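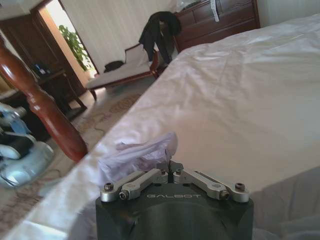 Thread on shirts, because I keep getting the same question from people who travel for work. How do you get a shirt out of a bag and onto a hanger without making it look worse than it already does?

1/ Clear the bed first. Whole bed. Suitcase goes on the rack or a chair, coat goes on the door. You want a flat surface as big as the shirt with the sleeves out, and in most hotel rooms the bed is the only one you have.

2/ Turn the comforter back if it's a heavy quilted one. A shirt laid on a thick seam picks up the line. A plain sheet or a smooth duvet cover is fine.

3/ Check the hangers before you take anything out. Wire ones leave a bump at the shoulder on anything lightweight. If the closet only has wire, call the desk. Most places have plastic or wood in a back room and will bring up a few.

4/ I do not hang a shirt straight from the bag. Lay it down, find the collar, and get both shoulders going the same way. Then reach for the hanger.
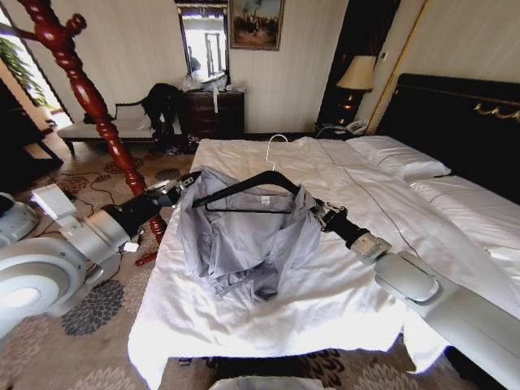

Kamala Acharya
Guest room and linen trainer, Clalovell Hotels

5/ Black plastic with a lower bar is what I like for a button-up. The curved top holds the shoulder, and you can put the pants over the bar if you run short.

6/ Top button and third button undone is enough room for most collars. Go in from the bottom of the shirt, hook first, and bring the hook up through the neck. Pulling the hanger in through the collar is how necks get stretched.

7/ Seat one shoulder, then the other. The seam should sit right at the end of the hanger. Too wide a hanger and you get a poke in the sleeve that will not drop out overnight.

8/ Button the top one again. People skip this and then wonder why the collar is lying open in the morning.

9/ Someone asked how long this takes. I had 11 shirts to do for a wedding party at Trirngate last August and it was 20 minutes, including finding more hangers.

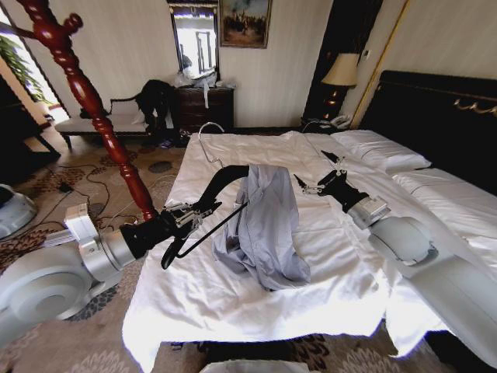 10/ Color matters more than people think when you are deciding what to press. White hides a lot from across a room. Dark blue hides most things. The pale ones are where every fold shows, and a blue-gray like this, still crumpled once it's on the hanger, is going to want steam or an iron before a meeting. I'd do that one first and leave the white ones for later.

11/ Steam from the shower works on light creases only. Hang it on the rail away from the spray, door shut, then smooth down the button strip and cuffs with your hands. It won't fix a hard fold across the front.

12/ Leave a hand's width between shirts in the closet. Jammed together they just crease each other.

13/ Salma Tawfik asked about linen. Same steps, but hang it a little damp and pull the hem straight. It will still look like linen.

14/ For packing to go home, don't bother folding the worn ones. Roll them and put them at the bottom. Clean ones go on top, buttoned, collar to hem so the bulk evens out.

Going to do pants next week. If you have a way of keeping a crease in wool that doesn't need a press, reply with it and I'll try it.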